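Clurimel Tabletop Set
README for the course release

Clurimel is a small set of robot manipulation episodes recorded by students in the second-year robotics lab course at Etlow. It covers one table, one arm and one group of kitchen items. The set was made so that the next group has something to train and debug against before they get time on the arm. It is not meant as a benchmark.

Release date: 9 Jun 2019
Maintainer: Rosângela Brito
Episodes: 528
Student operators: 14
Recording rate: 15 frames per second
Fixed camera angles: 2, plus one camera at the wrist

1. What is in an episode

Each episode is one attempt at one short instruction, such as "pick up the colander" or "move the strawberry next to the bowl". The operator drives the arm by hand controller from start to finish. Recording begins when the operator presses the trigger and ends on the second press. Failed attempts are kept and marked with success = 0.

Every episode folder holds three video streams, one table of joint states, one table of gripper commands and a text file with the instruction. The streams share a clock. The joint table is sampled faster than the video and has to be matched by timestamp, not by row number. Several course reports got this wrong in October, so please read the loader before writing your own.
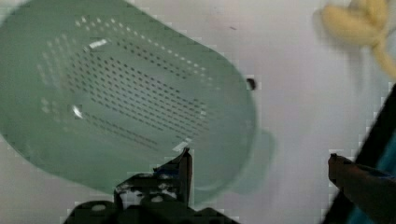

Wrist stream: colander at the gripper, yellow item out of focus behind it.

The wrist stream is the most useful of the three for grasp timing and the least useful for anything else. Objects close to the fingers fill most of the picture, and blur at the rims is common when the arm moves. Compression is also visible on dark edges against the white table. We did not re-encode the files, so what you see is what the recorder wrote.

2. Objects

The objects were chosen for variety of shape and for being cheap to replace. Names in the instruction files are the names the operators used, with light cleanup:

ketchup bottle
plate
blue bowl
strawberry
orange slice
banana
green mug
colander
toaster oven

The name "green mug" needs care. Operators also wrote "cup", "pot" and "saucepan" for green items near the oven, and the cleanup script leaves all of them alone. If your model needs one label per object, use the mapping in names.csv and check the result by eye on a few episodes. "Plate" and "tray" have the same problem, and there "tray" should be read as "plate" everywhere.

Placement follows a loose start layout. The larger items stay near their usual places and the small food items are moved between sessions.

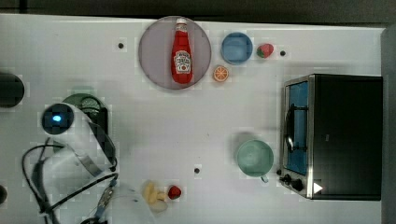
Nothing in the layout is measured. Students who want object positions will have to label them, and the holes in the tabletop can serve as fixed reference points for this. Be aware that the arm hides some of them in part of the episodes, and that the number you can see depends on the camera. The Prindumitz labeling tool reads our folders without changes. Export from it as plain CSV, because the loader ignores its other formats.

3. Splits

Splits are by operator, not by episode. All episodes from one student are in the same split. An earlier version was split at random and gave test scores that were too good, as each student has a clear driving style and the models picked it up. Old split files are still in the archive folder for people who want to repeat that comparison.

The validation split is small. Two operators make up all of it, and one of them is left-handed. Treat differences of a few points there as noise.

4. Cameras and calibration

The fixed cameras look down on the table from above. They are listed as top_a and top_b. The two views do not line up and should not be flipped or turned to match each other. Intrinsics are given for both. Extrinsics are given for top_a only – the board images for top_b were overwritten and there is no way to get them back. 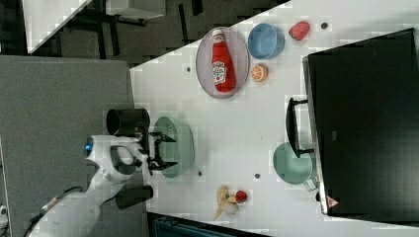 Cables are another source of trouble. They run along the arm and can cover parts of the table in the overhead views, and background subtraction will treat them as part of the robot in one clip and as an object in the next. The mask script, make_masks.py, has a setting for this (--keep-cable). It is off by default.

Exposure was left on automatic. Color values should not be compared across sessions, and the green objects suffer most. If you use color as a feature, normalize per session against the table surface.

5. Known problems

Some instruction files have a trailing line break and some do not. Strip before comparing strings.

The gripper command table stores the command, not the measured opening. When the fingers close on a hard rim, the two differ. Measured opening was not logged in this release.

In a number of episodes the operator waited before moving. The idle part was not trimmed. The loader takes a min_motion value to skip it, and the baseline was trained with that value set to 0.02.

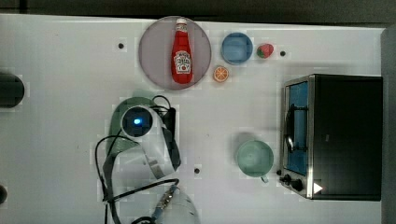
The success flag was entered by the operator right after the attempt, with no second check. Borderline cases, such as an item set down partly over the rim of the plate, were judged differently by different people. A field called reviewed exists in the table and is empty in every row. It is reserved for the next release.

6. Baseline

The baseline is the plain behavior cloning model from lab sheet 4, trained on top_a and the wrist stream. The training script, the config and the weights are in the baseline folder. Training fits on one lab machine overnight. Adding top_b made no clear difference for the groups that tried it, although none of them ran more than one seed.

Groups who used the Thepsuriya simulator for pretraining should state this in the report, with the version. Results with and without it go in separate rows of the results sheet.

7. Use and contact

The set may be used for coursework and for student projects at Etlow. Ask before passing it on outside the course. Do not edit files in the shared folder. Copy the set to your group directory first and work there.

Report broken episodes to Rosângela Brito with the episode ID and the stream name. Fixes are written to CHANGES.txt and episode IDs are not reused.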